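I started moving the furniture in our front room in September, after Meifang Zheng came by and said the sofa had its back to the door. She practices in Plumdale and charges by the visit. The room is 14 feet long, so there weren't many ways to turn things.

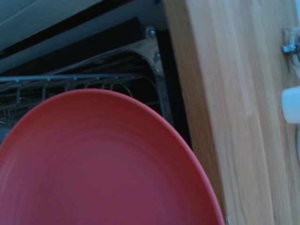
Do you have to buy anything to fix a room like this?
Most of it can be done with what you already own. I spent $31, all of it on a lamp for the dark corner by the window.

The sofa now faces the door, with the bookcase behind it. I took four boxes of old magazines to the thrift store and moved the mirror into the hall. Boyang thinks the room looks smaller. I think it's easier to walk through. The rug is still wrong and will probably go upstairs. 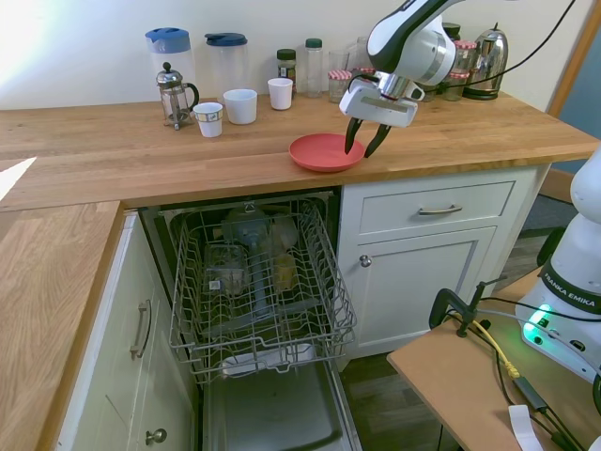

Red plate on the kitchen counter.

Next is the bedroom, where the bed sits under the window. Meifang wants it on the long wall, but the only outlet is there and the dresser is in the way. I'm measuring on Thursday.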